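Last updated: 2021-10-14

Visit report: the student robotics course at Graraswood

The flyer promised "robots that do your dishes." I have read that sentence, or one very like it, since I was in school myself, so I took the bus out to Graraswood expecting to be let down politely. I was let down a little, and politely.

The course is run by Eylül Eren, who came over from Nalten in August and was given a kitchen to teach in. She has 7 students. They work in pairs, with one left over to keep the log, and each pair gets five minutes on the arm before it has to hand over. The task this term is called table clearing. A gripper comes down on something left on the counter, closes on it, and puts it somewhere else. That is the whole task, and it is harder than the flyer lets on.

I asked to see the scores before I saw the robot. Eren looked slightly pained but got them out. Over the term so far the students have logged 560 attempts. The log has a column for "success," and when I asked what counted, two students gave me two different answers. One said the item had to be lifted. The other said it had to be lifted and set down where it was meant to go. Both of them had been filling in the same column. To her credit, Eren stopped the session and had them settle it then and there, but I would not quote any percentage from before that afternoon.

The students are good. I want to be fair about that. They talk about finger width and approach angle without showing off, and a girl from the Ritchie pair (the pairs are named after streets, I gathered) told me flatly that paper napkins were "the worst thing in the world."
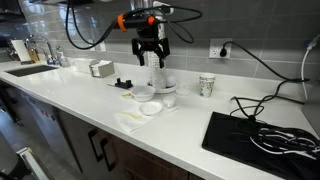

Does the robot decide for itself what to pick up?

At this stage a student picks the item and steers the arm to it, and the software takes over only for the closing of the fingers.

I had to ask twice to get that answer in plain words. The flyer says "autonomous." Eren says the word was added by whoever laid out the flyer, and that the autonomous part is planned for next term. Maybe so. Plans for next term are cheap, and the parents reading the flyer will not be at the counter to hear the correction.

My other complaint is the competition. The class is entered for the Bundov, where each team is judged on speed. Nothing in the rules I was shown takes points off for knocking over the thing next to the one you wanted. I would rather see a slow team that leaves the rest of the table alone. Eren agrees, but she still has to enter under the rules there are.

Would I send a kid here? Probably, if the kid likes doing the same thing over and over and writing down what happened. For a dishwashing robot, keep waiting. I left before the last pair had its turn and missed the early bus anyway.

Contact | Copyright 2021 | Back to top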